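23 October 2026

# Kitchen walk-through, Paiva guest apartment

Last check was in May, and wow, the place has held up well! Marks are OK, FIX or WATCH, with comments where I had any (I usually do).

## Sink and water

- [x] Faucet, no drip after shutoff — OK. The new washer is a treat.
- [x] Under-sink cabinet dry — OK. Ran the tap for 60 seconds with a flashlight on the trap. Bone dry!
- [ ] Shutoff valve turns freely — FIX. Cold side is stiff. I got it closed with both hands, but a guest with a leak at midnight won't enjoy that.
- [x] Disposal reset button reachable — OK

## Electrical

- [x] GFCI outlets trip and reset — OK, all 4 of them, first press every time. Love to see it.
- [x] Outlet covers tight — OK
- [ ] Under-cabinet light — WATCH. Flickered when I first switched it on, then behaved. Could be the Wiveo dimmer we put in, could be the bulb. Try the bulb first.
- [x] Cords clear of the range — OK. The toaster cord used to run behind the burners, so please keep it on the left.

## Counters

- [x] No chips on front edges — OK
- [x] Surface sound, no cracks you can catch with a fingernail — OK. Went over the whole thing by hand. The thin white lines are veining and feel perfectly smooth.
- [x] Caulk at the backsplash — OK, and much neater than the old bead
- [ ] Sealed — WATCH. Water drops beaded nicely by the window and soaked in a little beside the sink. Reseal that end before winter with the Brodum stone sealer in the hall closet.
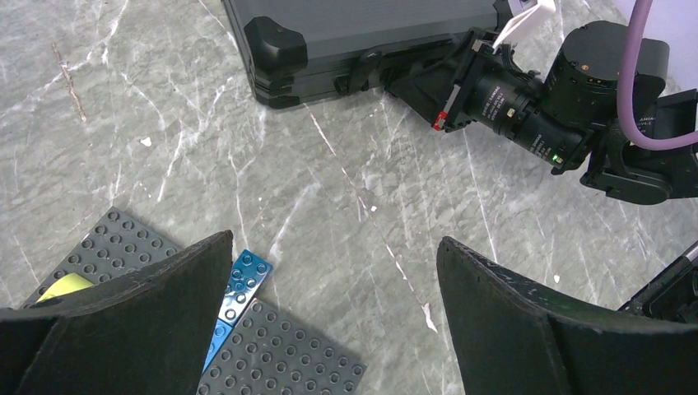 *Gray marble counter with white veining, black hard case lying on it.*

## Range and fire safety

- [x] Burners light — OK, all four, nice even flame
- [x] Anti-tip bracket engaged — OK. Gave it a good tug!
- [ ] Hood filter — FIX. Greasy. Soak it overnight in hot water and dish soap, then dry it fully before it goes back.
- [x] Extinguisher gauge in the green, pin in place — OK
- [x] Smoke alarm — OK. Very loud, very happy about that.
- [ ] Fire blanket — FIX. Still in its shrink wrap. Take the wrap off and hang it by the door.

## Floor and exits

- [x] Mat lies flat — OK
- [x] Back door opens from inside without a key — OK
- [ ] Threshold strip — WATCH. One screw is proud. I tightened it, but the hole feels worn and may need a longer one.

## To do

Valve first, then the filter and the blanket. The Etgate hardware store should have a quarter-turn valve that fits; take the old one along. Bulb and sealer can wait for the next changeover.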